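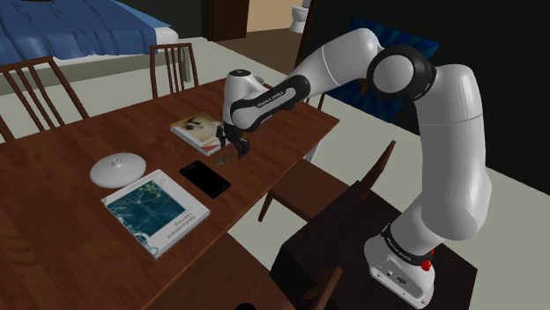

Ticket 102: Label printer prints everything twice, second copy blank
Opened by: Janaína Caldeira, Shipping
Assigned to: Ward Willems
Priority: High (changed from Low by requester, changed back, changed again)
Status: Closed

Janaína Caldeira, 8:12 am
Every shipping label out of Plandeo comes out fine, followed by a blank one. I have 190 orders to get out and I am feeding half a roll of labels straight into the trash. I have turned it off and on. Please don't ask.

Ward Willems, 8:40 am
Thanks. Did you turn it off at the switch or at the wall?

Janaína Caldeira, 8:41 am
Both.

Ward Willems, 9:05 am
Ran the printer's own test page, no computer involved. One label, no blank. So the printer is innocent, or at least a good liar. Sent a label from my laptop through Plandeo: one good, one blank. Sent a plain text file: same thing. That lets Plandeo off the hook and leaves the driver or the page size.

Everaldo Meireles, 9:20 am
Could be the roll. We switched to Varnier labels last month.

Ward Willems, 9:48 am
Put an old roll in. Same result. Also learned that the old rolls are kept behind the paper towels, on the top shelf, under a fan.

Ward Willems, 10:30 am
Removed and reinstalled the driver. It now prints one good label and two blanks. I am choosing to see this as information.

Janaína Caldeira, 10:32 am
I am choosing to see it as worse.

Ward Willems, 11:15 am
Found it. The label length in the driver was set in millimeters, 100 by 152, and the template is 4 by 6 inches, a hair longer. The extra sliver spills onto a second label. The reinstall had also set copies to 2, but only for the blank part, for reasons known to the driver. Set the size to 4 x 6 in, copies to 1, saved as default, recalibrated. Ten labels sent, ten printed.

Yakubu Onyeka, 11:22 am
I may have changed that to metric in October. The old numbers looked untidy.

Ward Willems, 11:24 am
Noted. Driver settings now need an admin password. Closing – please reopen if blanks come back.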